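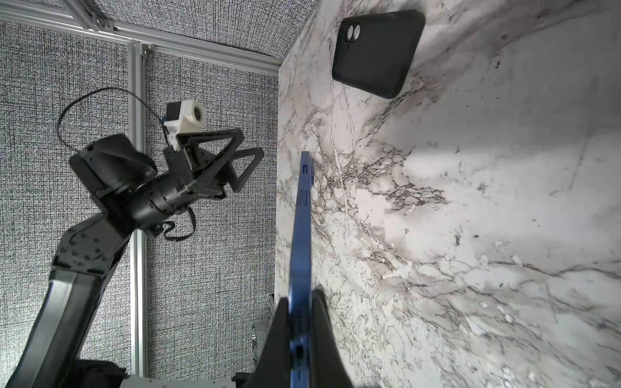
Ostora forum > Teleop and data > Phone stacking, 3231 episodes in

bniskanen_t
We're at 3231 episodes of phone handling, two arms, one table. Success on the real thing is still bad. Is more data the answer or am I kidding myself?

kinnunen8
Same marble top in all of them? Then you have one episode 3231 times.

bniskanen_t
Same top, yes. 6 operators though.

Donnelly_B
Disagree with kinnunen8. We did 25 a day on one table at Lasari and it carried over fine. I'd look at your operators first. Mine all grabbed differently.

kinnunen8
Carried over to what, the next table in the same room?

Donnelly_B
Two rooms. Ask for the logs if you want them.

kinnunen8
Asking.

bniskanen_t
Will pull 8 from each operator tonight and compare grasps. Not hopeful.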